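Druvow to release full-cast audio version of sea drama Preda

Sat 16 November 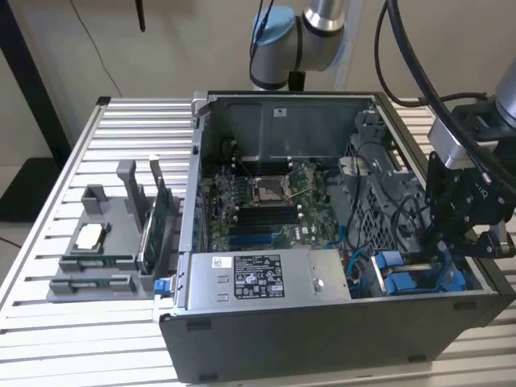
The audio publisher Druvow will release a full-cast recording of the stage play Preda in May, the company said this week. The production will run in 14 parts and will be sold as a download, with a boxed set on disc to follow for libraries and schools.

Preda is set in a fishing port of the same name in the last winter before its harbor is closed. The harbormaster has died, and his younger sister, Ilse, returns by ferry to settle his affairs. She finds that his logbook has been altered, and that the man who now holds his job is also courting his widow. Over the following days she questions the pilots, the priest and the keeper of the light, each of whom was out on the water the night her brother died and each of whom tells the story differently.

The play was first staged by the Honton Playhouse, which has kept it in its repertory ever since. It is best known for its third act, in which the whole town waits on the quay for a boat that is overdue and the talk among the families slowly turns to the dead man. On stage the act is played almost in darkness. Druvow said the scene was the main reason it wanted the rights, as most of it already depends on voices coming from different parts of the quay.

The new version uses a cast of 20, most of them members of the Honton company. The actors who play Ilse and the widow on stage will take the same roles in the recording. The part of the harbormaster, who is dead before the play begins and is never heard in the theater, has been added for audio. He will read entries from the logbook at the start of each part, beginning with plain notes on tides and cargo and moving on to the weeks when he first believed he was being watched.

According to the publisher, the entries were written by the play's original author and come from a notebook kept during the first rehearsals. Some of the lines were spoken by other characters in an early draft and were dropped before opening night. The text of the play has otherwise been left as it is, apart from short additions where the audience in the theater would see something happen without a word being said. The discovery of the altered page, for example, is now spoken aloud by Ilse to the priest.

Recording took place at Plaltar, a former chapel outside Honton that has been used for music and speech since it was converted. The cast worked there for 2 weeks. Scenes in the harbor office and the widow's kitchen were recorded in a small side room with heavy curtains, and the quay scene was done in the main hall with the actors standing well apart and moving between microphones. The two storm scenes were left for the last days so that the cast would not strain their voices early on.

The sound of the harbor was recorded separately. Druvow sent a small crew up the coast to collect bells, winches, gulls and the noise of hulls against timber, and these recordings run under most of the outdoor scenes. The bell on the harbor wall, which rings at the end of each act in the stage version, will close each of the 14 parts.

Music for the production is limited. A hymn sung by the women of the town in the first act returns in the last, and there is a fiddle tune at the wedding. Both were performed by the cast. There is no theme music over the titles, and the parts begin directly with the harbormaster's voice.

Druvow has released audio versions of stage plays before, but these have been shorter works with small casts. The publisher said Preda is the longest drama it has produced. Individual parts differ in length and follow the natural breaks in the story, so the quay scene is presented whole as a single part and the wedding is split over two.

The first part will be free to hear on the publisher's website from the day of release. The rest will be available together, and listeners will not have to wait for weekly installments. A printed booklet with the boxed set will contain a cast list, a map of the port and the full text of the logbook entries, including several that are not used in the recording. Prices have not been announced.

A public playback of the opening parts will be held at Plaltar shortly before the release. The hall will be set out with 100 seats, and the lights will be lowered for the quay scene, as they are in the theater. Members of the cast will stay afterward to take questions. Tickets will be sold through the Honton Playhouse box office, with a share held back for students at the town's drama school.

The Playhouse said the recording would not affect its own plans for the play. Preda returns to the main stage there next season with a partly new cast, and the company is preparing a smaller touring version for halls without a full lighting rig. The touring version will leave out the wedding and will have one actor playing both the priest and the keeper of the light.

Teachers who have used the play in class will be able to request an edition with notes on each act. Druvow said it had received a number of requests from schools since it bought the rights, mainly for the scenes between Ilse and the widow, which are often set as audition pieces. The notes will cover the differences between the stage text and the audio text, and will say where each added line comes from.

A transcript of all the parts, including descriptions of the main sound effects, will be posted on the publisher's website on the day of release and can be read without buying the recording. A large-print copy may be ordered by mail.

Druvow has also taken an option on a second play by the same author, set in Preda a generation later, after the harbor has been filled in. No decision has been made on a recording date or a cast.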